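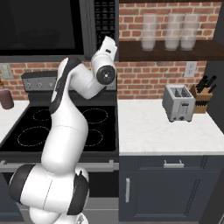 住居環境論　第4回　台所の空気と換気

台所の換気は、発生した場所の近くで汚れを捕まえて外に出す「局所換気」と、部屋全体の空気を少しずつ入れ替える「全般換気」の組み合わせで考えます。前回扱った居間や寝室では全般換気が主役でしたが、台所では加熱調理という強い発生源が一か所に集まっているため、局所換気の出来がそのまま室内空気の質に響きます。局所換気の装置といえば日本の住宅ではレンジフードを指すのがふつうです。一方、北米の集合住宅などでは、図のように電気レンジの真上に電子レンジを取り付ける形がよく見られ、この電子レンジの底面に吸い込み口と送風機を組み込んだ製品が多く売られています。フードの代わりになるのか、なるとすればどの程度か。今回はこの問いを入り口にして、捕集、排気経路、給気の順に進めます。後半で事例をひとつ読みます。

テキストの該当箇所は第5章の前半です。後半の業務用厨房は今年度は扱いません。前回配ったプリントのうち、換気回数の定義のところを手元に出しておいてください。

1．調理で何が出るか

調理中に台所の空気に加わるものは、大きく分けると水蒸気、油煙を含む微粒子、におい成分、燃焼ガスです。このうち燃焼ガスはガスこんろを使う場合に限られます。水蒸気、微粒子、におい成分は、熱源がガスでも電気でも出ます。

受講者のレポートを読むと、「電気こんろは空気を汚さないので換気は弱くてよい」と書く人が毎年います。燃焼ガスについてはそのとおりですが、微粒子の多くは油や食材が高温になることで生じます。フライパンで肉を焼けば、熱源が何であっても煙は出ます。空のまま加熱した鍋や、加熱面に残った汚れからも微粒子は出ます。熱源の種類と調理の種類は分けて考えてください。

水蒸気は健康影響よりも結露との関係で重要です。ゆでる、蒸す、煮るといった調理で多く発生し、冬に窓や外壁側の隅で結露を起こします。吊戸棚の裏が外壁に接している間取りでは、戸棚の背板と壁のあいだが冷えたまま湿気を受け、かびが出ることがあります。見えない場所なので、引っ越しのときや改修のときに初めて気づく例が目立ちます。

におい成分は、布や紙に付着したあと時間をかけて出てきます。調理が終わってすぐに換気を止めると、室内に残った分がカーテンやソファに移ります。調理後もしばらく運転を続けるよう説明書に書かれているのは、おもにこのためです。

2．捕集という考え方

換気装置の性能というと風量に目が行きますが、台所で先に見るべきなのは捕集率です。捕集率とは、発生した汚れのうち、部屋に広がる前に装置が吸い取った割合をいいます。すべて吸い取れば100％、まったく吸い取れなければゼロです。

加熱された鍋の上には上昇気流ができます。この気流は上に行くほど周囲の空気を巻き込んで太くなります。細いうちに、あるいは太くなった分まで覆える大きさの口で受け止めれば捕集率は高くなり、口からはみ出した分は室内に漏れます。したがって捕集率を決めるのは次の事柄です。

・吸い込み口が加熱面をどこまで覆っているか
・吸い込み口までの高さ
・風量
・周囲の気流の乱れ（人の動き、冷房の吹き出し、開いた窓からの風）

風量は大切ですが、覆いが足りないまま風量だけを上げても効果は伸びにくく、騒音が増えます。騒音が大きいと使用者は弱運転にするか、止めてしまいます。カタログ上の最大風量は、実際には使われない風量かもしれないということです。

もうひとつ、奥行きの問題があります。壁に付ける装置は壁側の奥のこんろを覆いやすく、手前のこんろは外れがちです。電子レンジ一体型の換気装置は、電子レンジの前面が調理者の顔や手の邪魔にならないよう奥行きを抑えてあるものが多く、手前のこんろからの上昇気流は吸い込み口の前を素通りしやすくなります。使い方の工夫としては、煙の出る調理を奥のこんろで行うだけでも違いが出ます。費用がかからないので、住まい手への助言として最初に挙げてよい項目です。

高さについては、低いほど捕集には有利ですが、作業のしやすさと火災安全の面から下限があります。下限は法令、機器の種類、メーカーの指定によって異なるので、設計課題では必ず該当する資料に当たってください。数字を覚えてきて、別の種類の機器に当てはめてしまう間違いがよくあります。

こんろ脇の収納についても触れておきます。吸い込み口の横に棚や戸棚があると、横方向の広がりを抑える壁のような働きをすることがあります。他方、扉のない棚は漏れた油煙を直接受けるので、置いた食器や棚板に油膜がつき、そこにほこりが付きます。木の棚では塗装の種類によって掃除のしやすさが変わります。こんろのそばに開いた棚を計画する場合は、毎日使って毎日洗う物を置くのか、飾りに近い物を置くのかを、住まい手に聞いてから決めるべきです。

3．排気型と循環型

吸い込んだ空気をどこへ出すかによって、装置は排気型と循環型に分かれます。

排気型は、ダクトを通して屋外へ出します。捕まえたものは水蒸気も含めてすべて室内から除かれます。循環型は、フィルターを通した空気を同じ部屋に戻します。金属のフィルターで大きな油の粒を、活性炭のフィルターでにおい成分の一部を取り除きますが、水蒸気は原則としてそのまま戻ります。燃焼ガスのうち一酸化炭素や二酸化炭素も、ふつうの活性炭では取り除けません。

循環型の性能はフィルターの状態に強く左右されます。活性炭は吸着できる量に限りがあり、使い切れば素通しになりますが、見た目では判断できません。交換時期を表示する製品もあります。ただ、多くは運転時間の積算で決めているだけで、実際の汚れ方を測っているわけではありません。

既存の住宅で、いま付いている装置がどちらかを見分ける方法を挙げます。

・外壁や屋根に排気口があるか、対応する位置を外から探す
・運転中に装置の上端や前面に手をかざし、風が戻ってくるか確かめる
・吊戸棚の中を開け、ダクトが通っているか見る
・銘板の型番を控え、説明書で確認する

外観だけでは決められないことに注意してください。電子レンジ一体型の製品には、設置時に排気方向を切り替えられるものがあり、同じ型番でも家によって方式が違います。ダクトの接続口が壁の中にあるのに、送風機の向きが循環のまま据え付けられていたという報告もあります。

4．ダクト

排気型であっても、ダクトの計画が悪ければ風量は出ません。ダクトの中を流れる空気には摩擦と曲がりによる抵抗がかかり、送風機はその抵抗に打ち勝って空気を押し出します。抵抗が大きいほど風量は落ちます。この関係を表したのが、前期に学んだ静圧と風量の曲線（P-Q曲線）です。忘れた人は復習しておいてください。今日の演習で使います。

抵抗を減らす原則は、短く、太く、曲がりを少なく、内面を滑らかに、です。蛇腹のダクトは施工が楽ですが、内面の凹凸で抵抗が増え、凹んだ部分に油がたまります。やむを得ず使う場合も、たるませずに伸ばした状態で、必要な部分だけにします。

曲がりは、連続する2か所を近づけすぎないことが大事です。ひとつ目の曲がりで乱れた流れが整わないうちに次の曲がりに入ると、個々の抵抗を足し合わせた値より大きな抵抗になることがあります。図面では梁を避けるために小さく上下させた経路を見かけますが、梁の位置が決まる段階で設備の担当者と打ち合わせておけば避けられる場合が少なくありません。

屋外の端部には、雨、虫、鳥、逆流を防ぐための部材を付けます。網の目が細かいと油とほこりで詰まります。台所の排気に防虫網を付けるかどうかは、清掃できる位置かどうかと合わせて決めます。高い外壁面に細かい網を付けた住宅では、入居後数年で風量が落ちても住まい手には原因がわかりません。

5．給気

出した分だけ入れなければなりません。当たり前のことですが、設計でも使用の場面でも見落とされがちです。

すき間の多い住宅では、排気した分の空気がどこからか入ってきました。気密性の高い住宅では、給気口を閉じたまま強い排気を行うと室内が負圧になります。その結果、玄関扉が重くなる、引き戸のすき間で笛のような音がする、排水トラップの封水が引かれて臭気が上がる、といった現象が起こります。屋内の空気を燃焼に使う暖房機や給湯機があれば、排ガスの逆流につながるおそれがあり、これは人命に関わります。

給気口の位置も捕集に影響します。こんろの真横に給気口を設けると、入ってきた空気が上昇気流を横から崩します。離しすぎると、冬に冷たい空気が居間を横切ることになり、住まい手は寒さを嫌って給気口をふさぎます。ふさがれた給気口は、実測調査でとてもよく見つかります。粘着テープでふさいだもの、家具の裏に入ったもの、給気口だと知らずに物入れの中に取り込まれていたものなど、形はさまざまです。

排気と連動して開く給気口や、フードの周囲から給気する同時給排気型の装置もあります。同時給排気型は冷気が居室を通らないのが利点ですが、フード表面の結露と、吹き出した空気がすぐ吸われる短絡に注意が必要です。

6．事例：トミヌラの集合住宅改修

配布資料の図面は、トミヌラ（Tominura）にある賃貸集合住宅のものです。設計事務所クラフチク（Krawczyk）が改修を担当し、マヤ・オルシェフスキ（Maja Olszewski）が換気計画をまとめました。以下は同事務所の記録を、許可を得て授業用に短くしたものです。

改修前は、全住戸で循環型の装置が使われていました。入居者からの苦情は、においが廊下に出る、冬に北側の窓枠がぬれる、という内容が中心です。苦情の件数だけを見ればにおいが上でしたが、オルシェフスキは窓枠のほうを先に調べました。においは感じ方に個人差があるのに対し、結露は建物を傷めるうえ、原因の切り分けがしやすいという判断です。

調査は8月と冬に行われました。夏の調査では装置の点検が主で、フィルターの汚れと運転の習慣を聞き取っています。調理中に装置を常に使うと答えた世帯は少なく、理由には音が多く挙がりました。ある入居者は「電話の声が聞こえなくなるので、煙が見えたときだけつける」と話しています。冬の調査では、同じ献立を作ってもらい、湿度の変化を記録しました。

計画では2つの案が比べられました。

A案　既存の循環型を新しい循環型に替え、浴室の換気扇を連続運転にして台所の湿気も引く。
B案　外壁に新しく孔をあけ、台所に排気型を設ける。給気口を居間側に追加する。

A案は工事が軽く、入居したままで進められます。台所から浴室まで湿気が廊下を通るので、途中の扉を閉めると効かなくなるという弱点があります。B案は効果が見込めますが、外壁の孔あけに構造の確認が要り、足場も必要です。所有者側の窓口だったミウォシュ・バラン（Miłosz Baran）は、当初A案を希望していました。

決め手になったのは、外壁の塗り替えが別の工事として予定されていたことです。時期を合わせれば足場を共用できます。B案を採用し、ダクトは台所から最短で外壁に抜ける経路としました。梁の下を通す住戸では天井の一部を下げています。図面の網かけ部分がそれにあたります。

装置はコケロ（Kokero）という浅型のフードで、選定の理由として記録に残っているのは、弱運転の音と、フィルターが工具なしで外せることです。最大風量は候補の中でいちばん大きいものではありません。2の捕集の項を思い出しながら、この選定が妥当かどうか考えてみてください。

入居後の聞き取りでは、装置を使う世帯が増え、窓枠の結露についての苦情は減りました。廊下のにおいについては、減ったという人と変わらないという人がいます。玄関扉まわりのすき間は今回の工事では手を入れていないため、この点は記録の中でも今後の課題とされています。また、給気口を閉めてしまう住戸が出ました。寒いという理由のほか、外の音が入るという理由もあったそうです。

7．対照例について

参考として、タットコム（Tutcombe）の戸建て住宅の例を資料の裏面に載せました。こちらは台所が家の中央にあり、外壁までのダクトが長く、曲がりも多い計画です。担当者のカヤ・ウルボナイテ（Kaja Urbonaitė）は、屋根へ抜く案も検討したうえで、積雪と雨仕舞いの点から横引きを選んでいます。竣工後の測定で得られた風量は、カタログ値を大きく下回りました。

この例で学んでほしいのは、測定を行ったという点です。住宅の台所換気は、据え付けて電源が入れば完了とされることがほとんどで、実風量が測られる機会はわずかです。ウルボナイテは測定結果をもとに蛇腹の部分を硬質の管に替え、再度測定しています。数値は裏面の表にあるので、演習で使ってください。

8．演習

演習は2人一組で行います。時間は授業の終わりまでで、終わらなければ持ち帰って構いません。

（ア）裏面のタットコムの図面について、ダクトの直管部と曲がりを拾い出し、抵抗を求めなさい。曲がりの抵抗は相当長に換算してよい。
（イ）配布したP-Q曲線の上に抵抗曲線を描き、運転点を読み取りなさい。改修前と改修後の両方について行うこと。
（ウ）トミヌラのA案について、湿気が通る経路を平面図に描き込み、扉の開閉によって結果がどう変わるかを文章で述べなさい。
（エ）自宅または下宿の台所の装置について、3で挙げた方法で方式を調べ、給気がどこから入っているかを書きなさい。わからない場合は、何を確かめればわかるかを書くこと。

（エ）で装置の上に乗ったり、カバーをこじ開けたりしないこと。賃貸の場合、銘板が見えない位置にあれば無理に外さず、管理会社に問い合わせてください。ティッシュペーパーを吸い込み口に近づけて吸い付くかどうかを見る方法は、送風機が動いていることの確認にはなりますが、風量の測定にはなりません。また、こんろに火や熱が入っている状態では絶対に行わないでください。

（イ）は曲線の縦軸の単位に注意してください。昨年度、単位を取り違えたまま運転点を読んだ答案がかなりありました。グラフは手描きでも表計算ソフトでも構いませんが、軸の名前と単位がないものは返却します。

9．前回の質問への回答

質問票に書かれたもののうち、今回の内容に関わるものに答えます。

「換気扇をつけるときに窓も開けたほうがよいか」。給気が足りない家では開けたほうがよいです。ただし、こんろのすぐ近くの窓を開けると上昇気流が乱れ、かえって漏れが増えることがあります。離れた窓を少し開けるのが無難です。

「空気清浄機があればレンジフードは弱くてよいか」。空気清浄機は部屋に広がったあとの微粒子を減らす装置で、水蒸気は取れません。油煙を多く吸わせるとフィルターの寿命も縮みます。役割が違うと考えてください。

「フィルターの上に貼る不織布は使ってよいか」。メーカーが認めているものであれば使えますが、抵抗が増えるので風量は落ちます。汚れたまま使い続けると落ち方が大きくなります。説明書で使用を禁じている機種もあります。

「調理後はどのくらい回しておくべきか」。部屋の大きさと風量によります。説明書に目安があればそれに従い、なければ約10分を出発点として、においの残り方を見て延ばしてください。

10．提出と次回

レポートは演習（ア）から（エ）をまとめて提出してください。組で計算した部分は同じ内容で構いませんが、（ウ）と（エ）の文章は各自で書くこと。表紙に組の相手の氏名も記入します。

測定器を借りたい人は、実験助手のマリルー・エヴァンヘリスタ（Marilou Evangelista）さんに申し出てください。風量計は台数が限られているので、使い終わったらその日のうちに返却をお願いします。電池は抜かずに返してください。

次回は浴室と洗面所の湿気を扱います。テキストの第6章を読み、露点温度の求め方を確認しておくこと。湿り空気線図を使うので、定規を持参してください。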